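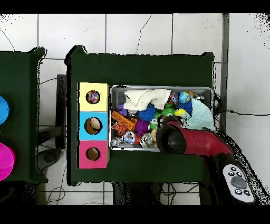 Chapter 3
Sorting and Grouping: How We Make Order from Many Things

3.1 Why people sort

Before a person can count, compare or describe a large number of things, he or she usually has to put them into groups. A postal worker groups letters by suburb. A nurse groups patients by how urgently they need help. A child puts the balls in one box and the cloths in another. These activities look very different, but behind each of them there is a rule, and the rule says which things belong together.

In this chapter we call such a rule a criterion (plural: criteria). Colour can be a criterion, and so can size, age, price or the first letter of a name. The groups that the rule produces are called classes. When you have finished the chapter you should be able to choose a criterion for a given purpose, test whether your classes are complete, and recognize the most common mistakes.

3.2 A first case: the library at Nellen

The town library at Nellen had 1000 books in its children's section. For many years the books stood in alphabetical order of author, and the adults were satisfied with this. The children were not. Catherine Purves, who became librarian there one May, noticed that young readers almost never looked for an author. They asked for "a book about horses" or "something with ships".

She took 200 of the books and arranged them by subject on separate shelves. She began with 46 subjects, but this was too many, and several shelves held only one or two books. After some weeks she joined the smaller subjects together and kept 14. The other books stayed in the old order, so that the two systems could be compared.

Notice that the books themselves did not change. What changed was the criterion, and it changed because the purpose was looked at from the side of a different user. We will come back to this library in section 3.6, where we ask what should be done with a book about a horse on a ship.

3.3 Two tests for a good set of classes

The first test is completeness. Every thing that we want to sort must have a class to go into. If something is left over, we either add a class or make an existing one wider. Many people solve the problem with a class named "other". This is allowed, but when "other" grows to be the largest class, the criterion should be chosen again.

The second test is separation. A thing should not fit into two classes at the same time. Consider the classes "small", "red" and "round". A small red ball fits all three of them, and two people who sort the same ball may give two different answers. The difficulty here is that three criteria - size, colour and shape - were mixed in one step. It is better to apply them one after the other.

Before you read further

1. Choose a drawer in your home. Write down the criterion by which its contents were put together, if you can find one.

2. Propose a second criterion for the same drawer. Does it pass both tests of section 3.3?

3. Ask another person to sort the same contents without seeing your notes. Compare your classes and keep the results for section 3.4.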